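Home About Software Notes People Contact

About Halline

Halline writes planning and control software for two-armed robots. We started because we were tired of demos, including our own. A clip of one good grasp says very little about the next 200, and we had been guilty of showing the clip.

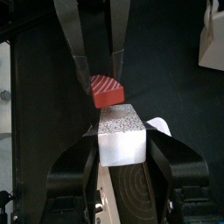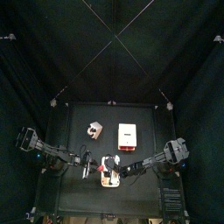
Bench work on two-arm handling, close up and from head height.

Our planner is called Plellenau. It decides which arm holds, which arm moves, and how near two parts may come before force control takes over from position control. We don't call it intelligent. It has 11 settings that matter and we would like it to have fewer.

Chantelle Hlongwane runs the planning side. She came from machine tool software and still distrusts any path she can't replay from a log. Sibusiso Adams looks after perception, and his view is that most vision failures are calibration failures with a better excuse. They disagree about learned policies – Sibusiso uses them for grasp selection, Chantelle wants a plain planner checking every one.

Every release is run on the bench before it goes to customers. The last one took 1257 runs, and we publish the failures with the rest. If a vendor won't show you theirs, ask why. Ask us too.

We don't do walking robots, and we don't quote success rates for parts we haven't handled.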